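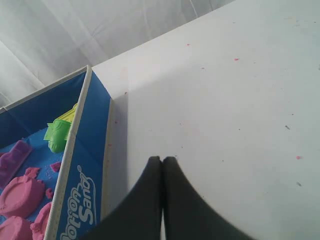

Photo: Rasmus Lepik

Search this site Search Enter keywords

# Alter letters: data card

Hi, and thanks for stopping by! I'm Mitali Bhuiyan, and I put this set together out of the papers of Councilwoman Alter, who sat for Inildale back when the town still printed its own gazette. You get 549 letters, typed up in full, plus the replies wherever she kept a carbon (she mostly did, bless her).

## What's in it

- `letters.csv`, one row per letter
- `replies.csv`, matched by letter ID
- `boxes.txt`, my notes on the 6 boxes in the order I opened them

Subjects run from bus fares to the Clalham annexation fight, which eats up nearly all of box 5. If you only read one thing, read the March letters in there. People were furious, and very funny about it!

## How it was made

Kumudini Wijesinghe and I did the typing, each checking the other's work. Spelling is left as we found it. Where we couldn't make out a word we put `[?]`, and where we disagreed we put both readings with a slash between them. Kamrul Rathnayake built the subject tags, and I've fiddled with them since (sorry, Kamrul).

## Things to watch for

- Private addresses are gone, but street names stay in if the letter is about the street.
- Two writers sign as "Uddin" and I can't tell them apart. They share one ID for now.
- Undated letters are filed by whatever sat next to them in the folder, so don't build a timeline on those.
- Form letters are kept, every copy, with `form=1`. Drop them if you're counting opinions.

## Using it

Go ahead and use it for classes, papers, whatever you like, just credit the set by name. Yulan Zeng is working on the speech drafts as a separate set, so please send questions about those to her. Typos in the letters come to me, with the letter ID.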